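# Painting over a bare brick wall in a rental, or leave it?

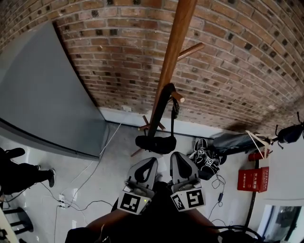 We moved into a converted warehouse unit in Treltness in May and the lease lets us paint as long as the owner agrees in writing, which she has. The main room has a lot of red brick and it drinks up the light. By mid-afternoon in winter we need lamps on. I was thinking white or a warm off-white.

My worries are:

- the brick sheds a bit of dust when you rub it
- one patch near the floor has a white powdery bloom that comes back after I brush it off
- I was quoted 3,000 dollars to have it done and would like to do it myself

Is normal wall paint all right, or do I need something special? Also open to being told to leave it alone. The floor is concrete, if that matters.

*posted by menell_upstairs, 2021-04-08*

---

**gumleaf19**

Sort out the white powder first. It's salts coming through with moisture, and if you paint over it the paint will blister and come off in flakes. Brush it dry with a stiff brush and don't wash it, as water dissolves the salts and they go straight back in. Then tape a square of clear plastic over the patch on all four sides and leave it for 7 days. If there's water on the brick side when you peel it back, you have damp coming through or up, and that's the owner's problem to fix before anyone opens a tin.

If it stays dry, vacuum the whole wall with a brush head, then use a masonry primer. Dusty brick needs a binding primer or the topcoat sticks to the dust. After that I'd use a mineral paint over ordinary acrylic. It costs more but lets moisture out. Ask at the trade counter, not the front of the shop. Check the primer is suitable under mineral paint too, as plenty aren't.

Allow twice the paint you'd use on plaster. The mortar joints eat it. Use a long-nap roller and an old brush for the joints. 2 coats minimum over the primer.

---

**bruvico_tiles**

dont do it. you can never get it off again properly. buy a big lamp

---

**Zaki Street Reno**

Both of the above have a point. Painted brick is close to permanent, so get the owner to say in her letter that you don't have to return it to original colour. "Agreed to painting" isn't the same thing and I've seen a bond held over it.

A middle option is limewash. It goes on thin, you can keep some of the red showing, and it brightens a room more than you'd expect. It won't stick to brick that has been sealed, so flick some water on first. If it beads, there's a sealer on there. If it soaks in and goes dark, you're fine. Do a test area behind a cupboard and look at it the next morning, as limewash dries much lighter than it goes on.

Cover the concrete well. Lime spots leave a mark on it. Wear glasses and gloves, lime burns.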